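Arm drops out when it reaches into the sink (sim is fine, real one sulks)

Status: Open, then Solved, then Open again, now Solved (I think)
Category: Home builds / Arms / Motion
Opened by: Paula Crăciun
Watching: Taha El Khatib, Meenakshi Uniyal, Ovidiu Gavrilă

Hi all! Long ticket, sorry, I've been keeping notes as I go and I'm pasting the lot in so whoever picks this up can see what I tried and in what order.

The build: secondhand arm on a plywood bench in my garage, with a cheap sink set into one end and a length of old countertop. The goal is clearing up after dinner. Picking things out of a sink is the bit I care about most, so that's where I started. I do everything in simulation first, in a kitchen I put together over the winter, and then run the same program on the bench. The control box is a Mestitz, the gripper is one I built from the Karwood plans with my own printed finger pads, and the planner is Ekport, whatever the current release was in May.

The problem: in sim, the arm goes down to the cutting board, closes on the edge, lifts, done. On the bench it gets most of the way down, makes a little tick noise, and the control box goes into protective stop. Red light, program halted, arm frozen over the sink like it forgot what it came in for. The message is always the same one, "following error, joint 5."

First evening

Ran it 12 times from a cold start. Eight stops, and the other runs finished fine, which is the most annoying possible ratio. If it failed every time I'd have found it by bedtime.

Things I checked straight away:

Power supply. Voltage at the box holds steady through the whole move. I had the meter clipped on and watched it while the arm stopped. Nothing.

Payload setting. It was still set for the old gripper, so I was very excited for a minute there. Fixed it, ran again, same stop. (Please do check yours though, mine had been wrong for weeks.)

Emergency stop wiring. Wiggled it, swapped the plug, wiggled it some more. Not that.

Speed. Dropped to half. Fewer stops, but it still stopped. At quarter speed I couldn't get it to fail at all, and I also couldn't stay awake.

Reply from Taha El Khatib

Following error just means the joint isn't where the controller thinks it should be at that moment. So either something's physically holding it back or it's being asked to move faster than it can. Your half speed result doesn't rule out either one. Can you plot commanded against measured position for joint 5 and look at where they come apart? Also, how's your cable run?

Second evening

Did the plot. Taha, you were right to ask. The two lines sit on top of each other until the wrist starts to turn for the final approach, and then the measured one lags and lags and the box gives up. It's the same spot in the move every time, even on the runs that finish. On the good runs it just barely stays inside the limit.

Cable run: embarrassing. I had the gripper cable zip-tied at the forearm with hardly any slack, and when the wrist turns to line up with the board it pulls tight. I could feel it go stiff with my hand (power off, don't write in). Cut the tie, gave it a proper loop, ran it again.

Sixteen runs, no stops! I marked this Solved and went to bed very pleased with myself.

Third evening

Reopened. Swapped the board to the other diagonal, because a real person doesn't put a cutting board in a sink the same way every time, and the stops came right back. Same joint, same message, and the cable was nice and loose the whole way.

Reply from Meenakshi Uniyal

Is your planner flipping the wrist? I had this with an older Ekport. There are two ways to reach nearly the same pose and if you're close to the line between them it can pick the long way round, at which point joint 5 has to cover a big angle in hardly any time. In sim you won't notice unless you've put real speed limits on the joints. Have you?

Me again

I had not. I had not put real speed limits on the joints. The sim arm could have spun its wrist like a ceiling fan and I'd have called that a pass.

So I copied the limits out of the arm's manual into the sim model, ran the new board angle, and there it was! The sim failed in the same place as the bench. I've never been so happy to see a program fall over. I stepped through it slowly, and it's just as Meenakshi says: the approach comes in from low on the right, the wrist is lined up nicely, and then on the last waypoint the planner decides it would rather be the other way up.

Reply from Ovidiu Gavrilă

Can you post a view from the sim with the gripper at the last good waypoint? Hard to say more without knowing how close you are to the sink rim.

Me

Sure. I paused it one step before the flip. 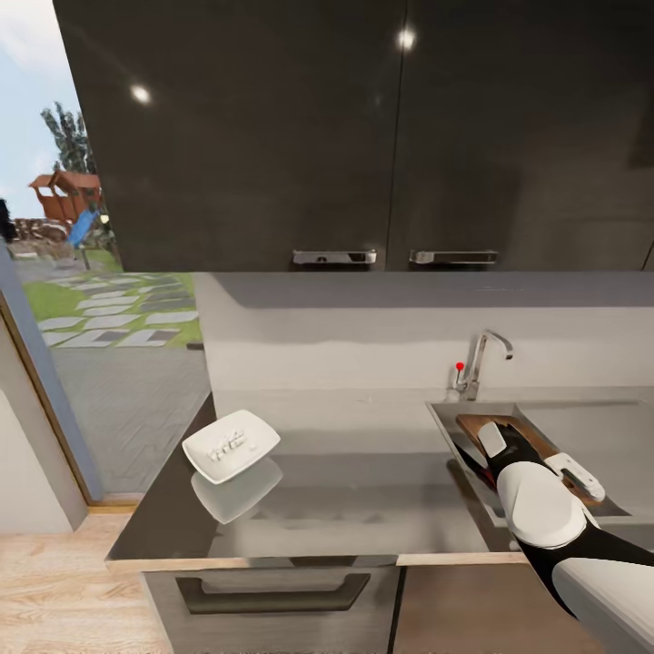

3 min read

The board is leaning at the angle that causes the trouble, far end toward the back of the sink. One finger is up near the top of it and the other is at the right edge. Ignore the white dish on the counter, it's for a later job and doesn't come into this one. The faucet is in the collision model, by the way, lever and all, and I did wonder if the planner was flipping to get around it. I deleted the faucet and tried again and it flipped just the same, so I put it back.

Reply from Ovidiu Gavrilă

Okay, that helps. I'd stop asking for an exact pose at the last waypoint. Give it a bit of freedom in rotation about the approach direction, and tell it to start its search from the joint angles it's already in. It should stay on the side it's on. And put an extra waypoint straight above the board, so any big wrist move happens up high where there's time for it.

Fourth evening

Did all of that, in this order, testing in between so I'd know which bit mattered:

Seeding from the current joint angles. Big improvement on its own. Sim stopped flipping for every board angle except the steepest one.

Extra waypoint above the sink. Fixed the steepest one too. The wrist does its turning up there and then comes straight down.

Rotation freedom of 5 degrees either way. I can't see a difference, but the lag plot for joint 5 is a bit flatter, so it's staying in.

Then over to the bench. Ran it 16 times with me moving the board between runs, as awkwardly as I could think of. No stops. Full speed. The tick noise is gone as well — that was the cable clip catching on the wrist housing, so it was a separate thing all along and I'd been blaming it for everything.

Still to do

Print a better cable clip. The loop I have now is held on with tape and it's already peeling.

Wet board. All my bench runs so far were dry and I have a feeling the finger pads are going to slide.

Put proper acceleration limits in the sim too, not just speed. Meenakshi has offered me her file for the same arm — yes please!

Send Anca Costache her meter back. Anca, if you're reading this, it's on the shelf by the door, I haven't broken it.

Marking this one Solved. I'll open a new ticket for the wet board so this doesn't get any longer, and if you've landed here from a search with the same joint 5 message, look at your cable first and then at your last waypoint.

Reply from Taha El Khatib

Nice work. Save that lag plot before you overwrite the log, the Mestitz box only keeps the last 8 runs.

Me

Saved! Well, most of them. The very first evening is already gone, so you'll have to take my word for that one.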